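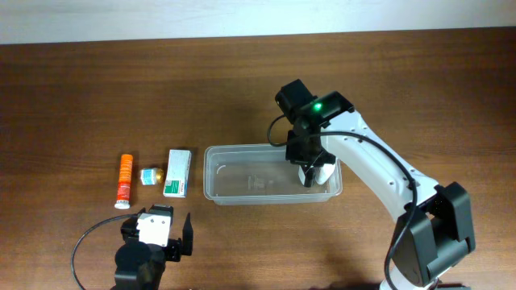
Figure 8. Packing task at the start position: tube, bottle and box to the left, clear tub in the middle, right gripper in the tub.

8.3 Recording a packing task by remote control

The Kemden guide says anyone can teach this task in an afternoon. We doubt it. Allow a full day, and expect to throw away your first 19 recordings.

1. Stand the tube on its cap. Lay the bottle on its side with the label up. Stand the medicine box next to it.

2. Place the tub within reach of both arms. Mark its corners on the table with pencil.

3. Check that the wrist light on the right arm is green. Green means the arm has power. It does not mean the camera is recording, whatever the quick-start card claims.

4. Take hold of the hand controls and move both arms slowly for a few seconds. If either one lags, stop and see section 8.1.

5. Press Record. Pick up one item, lower it into the tub and open the gripper. Go on to the next.

6. Press Stop, then watch the whole recording before you save it.

Caution: Keep cable loops clear of the tub. A snagged cable can drag it off its marks, and the software will not warn you.

Note: "Auto-clean" is meant to remove bad recordings. In Liya Derese's trial it kept several with dropped bottles and deleted good ones. Leave it off.

Note: A high score on the practice screen only tells you the robot can copy your recordings. Move the box a little and test again before you believe it.

8.4 Naming and saving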